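Re: [floor-list] hand grippers and the folding cells

> Can someone at the Jundley site tell us what the grippers have done to
> the roster? We're being told at Trarkimport that we'll get the same
> setup by November and that no hours will go. Our folders are nervous
> and I'd like to tell them something better than what's on the poster.

Hi all,

I'm at Jundley, so I'll have a go, though bear in mind I'm only one pair of hands and the other shift might tell you a different story.

Our hours haven't gone down. What's changed is what you do with them. I used to fold and stack for the whole shift, and now I do two hours of that and spend the rest picking up cloths with a gripper so the Nustholm arms can learn from it. You squeeze, lift, pass it across to your mate, let go, and do it all over again. My best shift so far is 126 good passes, and I was pretty chuffed with that until I heard Sadeghi want 1,776 from our site before they'll even switch an arm on!

Things I'd ask for before you start, if I were you:

Get the breaks in writing. We have 5 minutes off after every half hour and my forearm needs all of them. The first fortnight we had nothing written down and people just kept going (me included, silly).

Ask what grade it is. We're still on the folding rate, and I reckon it's a different job. The union has it down as a claim but there's no answer yet.

Ask who gets to say a pass is bad. Ours get thrown out overnight and you find out next morning, with no reason given, and it's a bit disheartening when you've worked hard at it.

On the plus side, my back is heaps better than it was on the folding tables, and I like the company. You're facing someone the whole time so you do end up having a good yarn.

What I can't tell you is what happens once the arms are going. The line from management is that we'll all be moved to checking and packing, and maybe we will, but I've asked how many checkers they need and haven't had a number back. If Trarkimport gets one, please post it to the list, because I'd love to see it.

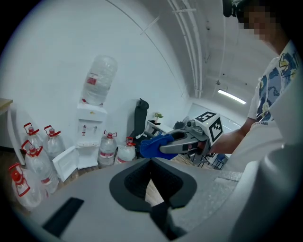 And if your lot want to come over and have a try before November, sing out and I'll ask the office. It'd do your folders more good than the poster.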